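Donation Room Safety Checklist, with Inspector Comments
Storetti Community Thrift and Furniture Bank, Zoltodcombe site
Completed by: Kerubo Lukumay
Period: May inspection, before opening

Mark each item OK, FIX or N/A. Comments go under the item. Anything marked FIX needs a name beside it before the form is handed in.

SECTION A. RECEIVING DOOR AND DROP-OFF LANE

A1. Drop-off lane clear of parked vehicles. OK

A2. Ramp surface sound, no lifted edges. FIX (Kazmi)
Comment: The rubber strip at the top of the ramp has come up again on the left side. Donors wheel dressers over it. Tape is not enough. Kazmi has the replacement strip on order and will screw it down. Use the side door for anything on a dolly until then.

A3. Sign listing items we cannot accept is posted and readable. OK
Comment: Signs now match the website. Car seats, cribs, space heaters without a label and opened paint are all on the list. Donors still leave paint after hours. Log it and move it to the metal cabinet.

A4. Door alarm tested. OK
Comment: Tested at 8:15 a.m.

SECTION B. SORTING AREA

B1. Aisles at least 3 feet wide. FIX (Lukumay)
Comment: Main aisle is fine. The aisle behind the book bins is down to shoulder width with bags of clothing from the spring drive. Bags go on the pallets or go out with the next textile pickup.

B2. Gloves and sharps container available at each table. OK

B3. Electrical items tested and tagged before shelving. FIX (Lukumay)
Comment: 51 lamps and small appliances checked, 6 had no tag. Pulled them back to the bench. Two people can tag, so there should be no reason for untagged items on the shelf. I will go over it at the next shift meeting.

B4. Step stools in good condition. OK 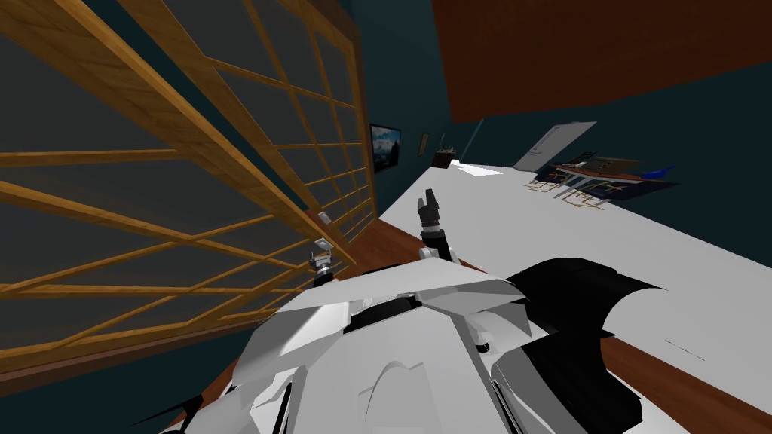

B5. Tall items secured or laid flat. OK
Comment: Bookcases are strapped to the wall rail. Please keep using the straps even for pieces that are going out the same day. Mirrors and framed glass stand on edge in the padded rack and are never leaned on furniture.

B6. Extension cords not used as permanent wiring. FIX (Kazmi)
Comment: The cord feeding the pricing printer has been in place since winter. Needs an outlet. Landlord has been asked in writing.

SECTION C. FURNITURE SHOWROOM

C1. Exits unlocked from inside and clear on both sides. OK

C2. Exit signs lit. OK
Comment: The rear sign was replaced after the last inspection.

C3. Floor free of trip hazards. OK
Comment: Rugs for sale should be rolled or hung. One was flat near the register when I came in. Corrected on the spot.

C4. Upholstered pieces checked for bedbugs, check recorded on ticket. OK
Comment: Tickets complete. Keep writing initials and not a check mark, as the families who receive these pieces sometimes call with questions and we need to know who looked at them.

C5. Recall list checked for children's furniture. OK
Comment: Printed list is in the blue binder. Last page was missing and has been reprinted.

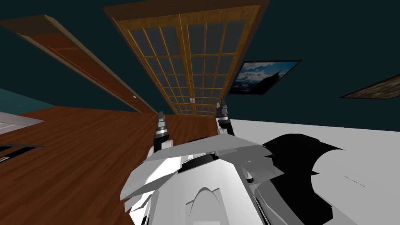
Room interior with wood floor and teal walls.

C6. Load limit posted on upper storage deck. FIX (Kazmi)
Comment: The card has faded and cannot be read from the stairs. The figure is up to 716 pounds per bay, from the Dotberg shelving paperwork. New card to be laminated and put at eye level.

SECTION D. FIRE AND FIRST AID

D1. Extinguishers charged, in date and not blocked. FIX (Lukumay)
Comment: All charged. The one by the office had a coat rack in front of it. Moved. Floor tape is worn off there and needs to be redone.

D2. First aid kit stocked. FIX (Lukumay)
Comment: Low on large bandages and eye wash. Reorder from petty cash and keep the receipt, because supplies bought this way are charged to the operating fund and not to the family assistance fund.

D3. Evacuation map current. OK

D4. Visitor and volunteer sign-in sheet in use. OK
Comment: Several people signed in but not out. In a fire we would be looking for them. Shift leads should check the sheet at closing.

SECTION E. CASH AND DONOR RECORDS

E1. Donation box locked and bolted down. OK

E2. Donor receipts stored in locked drawer. OK
Comment: Drawer locked. Key was in the lock. Key now lives in the office safe.

Open items carried to the next inspection: A2, B6, C6. All other FIX items are to be closed within the week and initialed on the copy posted by the time clock.

Signed: K. Lukumay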